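Brekulari sidewalk pack: review after 17 sessions

We bought Brekulari to gather driving examples for a small delivery robot. It is a simulated city block, a recorder, and a labeling tool. A person steers, the recorder stores camera images and steering commands, and the set goes to whatever learner you use. We trained ours on Skumon.

Setup took 2 hours, most of it spent on the gamepad mapping. The default dead zone is too wide and hides small corrections, so lower it before you record anything you plan to keep.
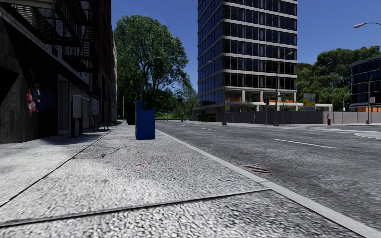

Sidewalk, curb and storm drain on the test block.

Concrete texture and hard shadows are the strong points. Our older simulator had flat gray pavement, and a policy trained on it treated every seam as an edge. Brekulari has seams, cracks and stains, and the building shade is dark enough to matter.

Camera height is set per session and can't be changed afterward. A low mount fills much of the view with pavement.
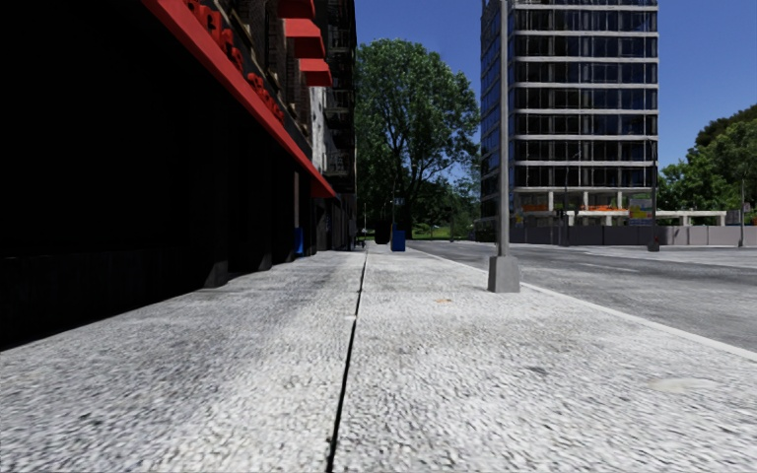 Posted by Hettiarachchi, Grastoncombe — Wednesday, February 6, 2019

The recorder writes 5 images per second by default. That is thin for turns near a curb, and raising it made the steering log drift out of step with the images. The October patch notes list this as fixed. On our machine it is better — not gone.

Sessions are split every 2000 images. The split ignores what the driver is doing, so a single curb recovery can land in two files. We join them with a script before training. 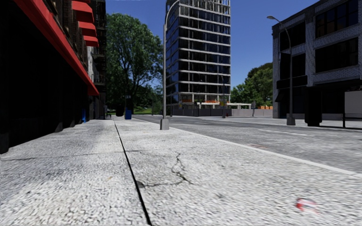
Labeling is plain but quick. You mark a start and an end, pick a tag, and move on. There is no undo past the last tag. Recovery runs, where the driver starts badly placed and steers back to the middle, need their own tag, and the pack doesn't ship with one.

Four out of five. I would buy it again for sidewalk work.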